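Bench partner wanted for the glassware room, Listutstead (Irkton site)

Hi! I run the glassware room at Listutstead, where we sort, rack and pack drinking glasses for rental, and I'm looking for one more person to join us on the early shift. We start at 6:30, and on Friday we're out by noon.

A bit about the job, since it has changed a lot. Two years ago every glass that came through Irkton went on and off its rack by hand, nearly 2,000 of them on a busy day in July, and my wrists knew all about it. Now we have two-armed benches doing part of that, and the people in the room spend their time teaching the arms, checking them and stepping in when something gets stuck. I was pretty grumpy when they told me (ask anyone!). I still miss the radio being the loudest thing in here. But I go home less sore, and I've learned more in the past year than in the ten before it.

You'd be setting out the goblets and the holder before each run, guiding the arms through new moves, and writing down what went wrong in the Temba log. The curly wire holders are the fussy ones. A gripper has to get in around the base without bumping the scrolls, and you'll find you have opinions on that by the end of your first week. 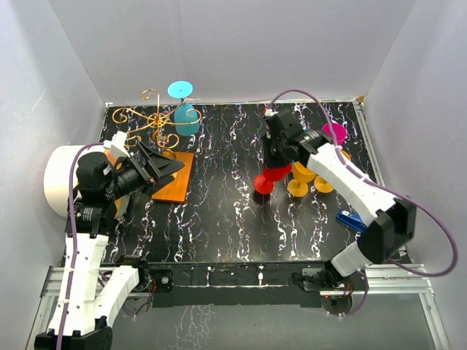 You don't need a technical background. I came from restaurant work, and we'll train you for the first 400 hours alongside someone who knows the bench. What I do need is patience, steady hands and a willingness to say "stop, that's not right" out loud, even when a supervisor is standing there. Some packing is still done by hand and everybody takes a turn at it, me included.

Pay is on the Lurance scale, grade 2, with the early shift bonus on top. Nobody's hours were cut when the benches came in, and I'm happy to talk about how that went, good and bad, when you visit.

To apply, send us a short note about yourself (no fancy cover letter, please!) and quote job 227, or drop by the Irkton front desk any morning before ten and ask for the glassware room.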